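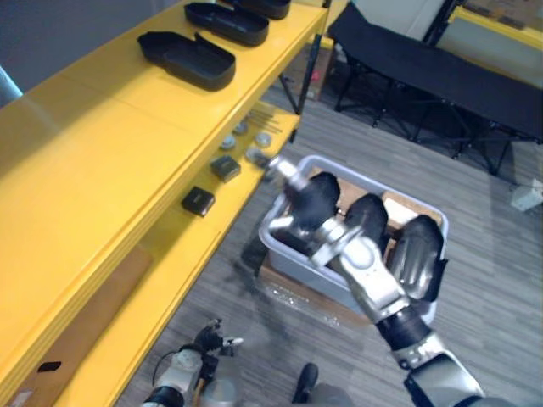

Can a regular person come and see one of these robots at work?
On open day, sure. Doors are at 10 on Saturday, you sign in at the front, and you can stand there as long as you like.

OK, so hello everybody, I'm Mererid Jenkins, and I went to the Horora open day so you didn't have to find parking. (Wait for the laugh. If there's no laugh, keep going.)

I signed up thinking I'd get a glass wall and a video. What I got was a folding chair and two hours with a two-armed robot they call Alix, plus a very patient engineer who let me ask anything! The job that morning was parts handling. Small hardware on a shelf, trays up top, a bin to reach into. If you've ever worked a stockroom you know this job, and your lower back knows it too.

Numbers, quickly: their practice log stood at 2,000 tries for the month. The morning I visited they were on try 464 for that one setup. Somebody will ask about price. I asked too, and they smiled at me.

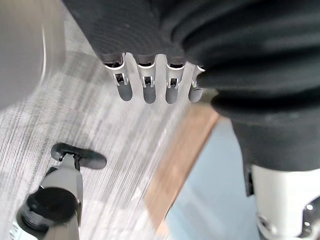

HANDS AND FINGERS

This is the part I could talk about all night, so Dana, wave at me at the 15 minute mark. Look at those fingertips, gray and rounded like big capsules, and then the silver joints above them with the little pins inside. I kept staring at my own hand on the drive home.

The fabric on top is a cover. I asked if it was for looks and got a long answer about dust and pinched cables (skip this if we're running behind).

Ask the room: who here has dropped a washer this week? Hands up. Then tell the Nolleo story, the warehouse with 51 bins and one label maker. 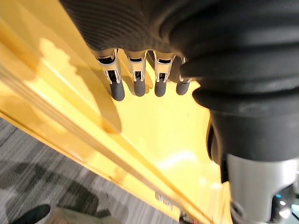

Fingers pointed down over the yellow surface, Horora open day

Slow down here. I want people to look at the wrist, with all those black rings stacked up like a dryer hose. My brother-in-law has the same kind of thing on his shop vac and now I can't unsee it.

Then go to questions. Uchida handout is on the back table, page 2 has the sign-up for the January visit.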